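Atelier Prellach -- robotique de service
Polycopié de la séance 6 : se placer avant de saisir
Version du 03/07/2024

Bonjour à toutes et à tous, et merci pour vos comptes rendus de la séance précédente, que j'ai lus avec beaucoup de plaisir (et un peu de retard, pardon !). On y parlait surtout de doigts et de force de serrage. Cette fois je voudrais qu'on recule d'un pas et qu'on s'occupe de ce qui vient avant : où le robot se met, ce que voit sa caméra de tête, et dans quel ordre on lui fait regarder les choses.

1. Le sol d'abord

Avant toute approche, on baisse la tête et on regarde par terre. Je sais, c'est long, et vous avez tous envie de passer au canapé. Mais un câble fin posé à plat sur une moquette rayée, c'est un vrai piège pour la segmentation : il ne fait presque pas d'ombre et il se confond volontiers avec le motif. Prenez le temps de suivre son tracé à l'œil avant de lancer la base mobile, et regardez aussi où se tient votre binôme.

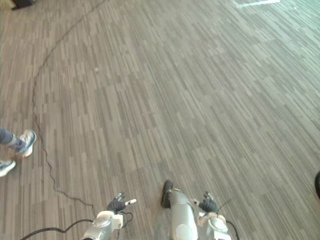
Fig. 1 -- Vue plongeante sur la moquette, câble noir à gauche, les deux pinces au-dessus du sol.

Notez dans le carnet Flokeo tout ce qui se trouve dans un rayon de 700 mm. Le groupe Villanueva avait pris en mai l'habitude de faire un petit croquis à la main, et je vous le recommande chaudement, même si vous dessinez aussi mal que moi.

2. La lumière sur le cuir clair

Le cuir crème est beau mais ingrat. Dès que le soleil tombe dessus, les coutures s'effacent, et avec elles les points d'appui dont l'estimation de profondeur a besoin. Comparez toujours une zone éclairée et une zone à l'ombre du même meuble -- l'écart vous surprendra ! Pour l'exercice, relevez la profondeur sur 40 points répartis des deux côtés, puis tracez l'histogramme. 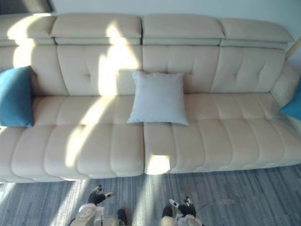 Fig. 2 -- Canapé de face : bandes de soleil à gauche, lumière plus douce à droite.

Question qui revient chaque année : faut-il commencer par le coussin blanc ou par un bleu ? Prenez un bleu. Le contraste avec le cuir est bien meilleur, et vous garderez le blanc pour le jour où votre seuillage sera au point.

3. Un coussin près d'une table

C'est le cas que je préfère, parce qu'il oblige à penser à la trajectoire entière. Un coussin incliné se prend assez bien par un coin, mais le bras doit ensuite ressortir sans balayer ce qui est posé à côté. Dans Otano, déclarez donc la table et la coupe de fruits comme deux obstacles distincts, et n'oubliez pas le pied du lampadaire, qui est bas et que l'on néglige facilement.

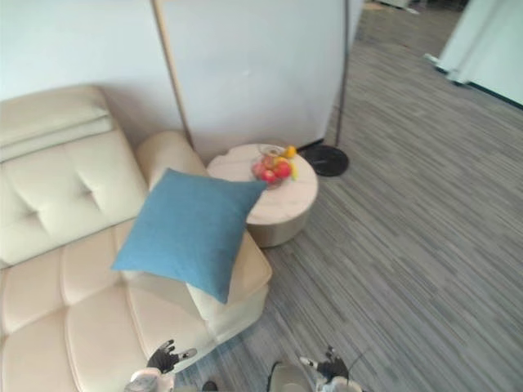
Fig. 3 -- Coussin bleu contre l'accoudoir, table ronde et coupe en verre juste derrière.

À rendre

Le relevé de sol, l'histogramme de profondeur et une trajectoire simulée pour le cas de la figure 3, avec deux ou trois phrases sur vos choix (écrivez simplement, je ne note pas le style). Le dépôt se fait dans le dossier 227, un seul fichier par binôme. Si la simulation refuse de converger, envoyez-moi quand même ce que vous avez, avec le journal d'erreurs, et nous le reprendrons ensemble au début de la prochaine séance.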